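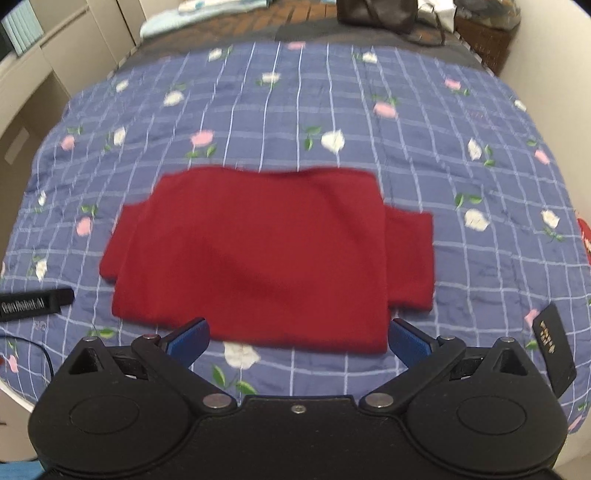

Lercombe这件红色圆领针织衫,日常穿值得买吗?
值得,前提是你愿意叠着放,并且能接受领口有点卷边。

最后更新:4/11/20
分享 629 | 评论 7

写得急,想到哪写到哪,凑合看。

价格276,没等打折。买了一件红的,后来又补了件灰的,一共2件。这篇只说红的,灰的还没怎么穿,不好评。

先说颜色。深红,偏绛,不是那种喜庆的大红。网页上看着亮一截,拿到手暗下去,我反而更喜欢。上身不挑场合,上班穿,回家也穿。晚上灯底下更沉一点,白天站窗边能看出红来。想要正红的别买这件,去看Aguiar那边,他家红得多。

版型。直筒,不收腰,身子一路直下来。我平时穿中码,这件也拿的中码,肩膀刚好,袖子略长,盖过手腕一点。袖口窄,这个好,洗碗撸上去能卡住不往下掉。下摆不紧,坐久了会往上跑,站起来要拽一下。小毛病。

领口。这是我最想抱怨的地方。圆领边有点波浪,不服帖,平铺着看特别明显,穿上会好一些,但照镜子还是能看见。里面那层颜色比外面深,领后有一小块红底白字的标,不扎。我脖子算敏感的,穿一整天没去抠它,这点给分。

肩缝也说一句。肩线能看出来,腋下袖子和身子接的地方有一点点皱。做工就是这个价的做工,别指望太多。线头剪了一根,在左袖里面,之后没再冒。

洗。手洗过,机洗也过,都套网袋,冷水,轻柔档。没大变形。起球有,腋下和侧边,用刮球器推一遍就行。第一次洗掉了一点色,水是粉的,别跟浅色的一起扔进去!我那双白袜子就是这么没的。晾一定平铺,挂杆子上晾过一次,袖子明显拉长了,后来熨斗喷气救回来一半。

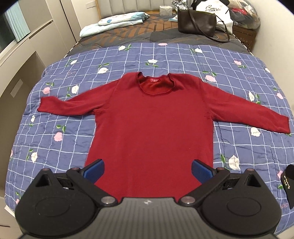

有读者留言说,她那件领子也卷,洗完趁潮用手把领口一圈往里捋,上面压条毛巾,干了会平不少,就是得每次都这么弄,嫌烦的人还是别买。

试了。确实平一点,没她说的那么平。可能我毛巾太薄。

接着说叠。针织衫我一律不挂,衣架会在肩膀上顶两个包,这件尤其容易顶出来。叠的办法很普通:正面朝上铺平,领口捋顺,两边袖子往中间收,再对折,下摆往上翻。床上叠就可以,不用专门找桌子。绗缝被面其实挺好用,料子有点摩擦力,衣服不乱滑。缺点是被子软,按不实,叠出来边是鼓的。要叠得方正还是得硬台面。

袖子怎么收有讲究。我一开始是两只袖子直接横着折过来,厚度全堆在中间,放进抽屉鼓一个包。后来改成袖子先折到背后,再顺着身子往下折一道,薄多了。两边收得不一样宽也无所谓,反正下一步还要对折。强迫症可以拿块硬纸板垫着,我懒。

折痕。这料子会留印,但不深,穿上半小时自己就下去了。压在最底下放久了会深,出门前得喷点水拍一拍。我现在把它放最上层,牛仔裤垫底。

抽屉用的是Sakel的浅抽屉盒,竖着塞也行,不过这件偏软,竖起来会塌,旁边要有东西挤着。横放更省心。出差塞包里试过,卷起来比叠起来占地小,拿出来皱得也差不多,那就卷吧。

保暖程度,一般。十月单穿正好,再冷里面得加一件,外面套大衣。风大的时候透风,针脚没有看上去那么密。办公室空调房里最合适。一月份指望它当主力就算了。

静电,冬天脱的时候噼啪响,头发全竖。喷点柔顺剂水好一些。

跟Zorbridge那件基础款比过。Zorbridge贵,领子平,料子厚,起球少,可是颜色死板,红的那个像酒店窗帘。Lercombe便宜,领子差一口气,颜色赢。要是Lercombe能把领口改一改,我就不看别家了。在它家网站留过言,回了一句感谢反馈,就没下文。

客服倒是快。问尺码当天就回,换货也不罗嗦。包装是一个薄袋子,衣服折在里面,拆开有股味,挂阳台吹一晚散了。送人的话自己另外找盒子。

打分:颜色9分,版型7分,领口5分,好洗程度7分,好叠成度8分。总分给个7,不纠结小数点了。

适合谁:想要一件不闹腾的红色,平时肯叠衣服,不太在意领口那一圈的。
不适合谁:衣柜全靠挂的;怕静电的;机洗从来不套网袋的。
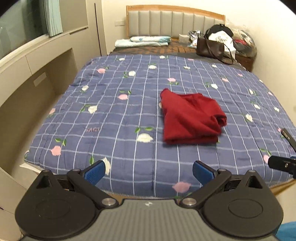

叠好的深红色针织,放在蓝底玫瑰花被面上。

补一句尺码。肩宽的往上拿一码,别信详情页那张表,袖长那栏跟我自己量的对不上。胸围倒是准的。

再补,刮球器别用太新的刀头,我差点推出个洞来,离缝线远点推。灰的那件等穿过一阵再单独写。

分享 629 | 评论 7

相关内容
Zorbridge基础款圆领:贵在哪
Sakel浅抽屉盒用了一季
Aguiar正红开衫,掉色测试
针织衫平铺晾干,晾衣网怎么选
刮球器横评,便宜的那几个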